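# Delldale board set - README

May 3, 2021 - by Cor Mertens
4 min read

Notes for the light gray fixture boards and the parts that sit in them. Covers the Delldale set only, the Drustholm boards have their own file.
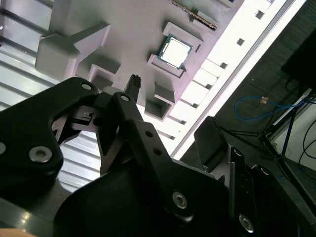 Justinas Kazlauskienė wrote back after the first draft that the pocket names made no sense to anyone who hadn't been in the room, and could we please use the same word for the square holder everywhere. Done. It is "CPU holder" now, in the labels and in the text. Old names are still in the February files, see Known problems.

## What is in here

- 800 short takes, one part placed or removed per take
- 3 boards, same layout
- still pictures of the board, mixed angles
- labels.csv, one row per take
- parts.txt, plain list of parts with short names

## The board

Pale gray, matte, raised walls with pockets between them. CPU holder is the raised square one. Walls are there to give the part a stop, they do not clamp anything. A part can sit in its pocket slightly turned and still look fine from one side, so check the corner mark on the processor before you call a take good.

Wipe with a dry cloth. No solvent, board B went shiny in one corner after somebody tried it and the shiny patch shows up in every take from then on.

## Parts

Processors are dead ones out of old office machines. Contacts are not protected so store them in the foam tray, flat, not in a bag together. Parts numbered 1 to 19 in parts.txt. Number 18 is missing from the tray (lost, probably under the bench) but we kept the number so the rest would not shift.

Spares live in the Hunt cabinet, second drawer. Put them back in there.

## Labels

Columns in labels.csv:

- take - running number
- board - A, B or C
- part - short name from parts.txt
- pocket - where it goes
- seated - yes / no / unsure
- note - free text, often empty

"Seated" means flat in the pocket with all edges inside the walls. Touching a wall is ok. Resting on top of a wall is "no", even if it is only one edge. Use unsure if you can't tell, we would rather have that then a guess.

Orientation is not its own column yet. If the part is in backwards write "turned" in the note.

## Known problems

- February files say "socket", "square" and "nest" for the same thing. All three = CPU holder. Search and replace is safe, I tried it on a copy.
- Board B shiny corner, see above.
- A few takes have no board letter. Left blank on purpose, please don't fill in.
- Dust in the small pockets. More of it late in the set.
- Spelling in the notes is all over the place, mine mostly.

## Using it

Split by board and not by take, otherwise the same scratches end up on both sides. Giro already has a split like this, file is split_giro.txt - keep using that one if you want numbers you can compare.

## Changes

- renamed holder everywhere outside the February files
- added unsure to seated
- parts.txt sorted by number, was alphabetcal before

Corrections go to me or Justinas, with the take number please.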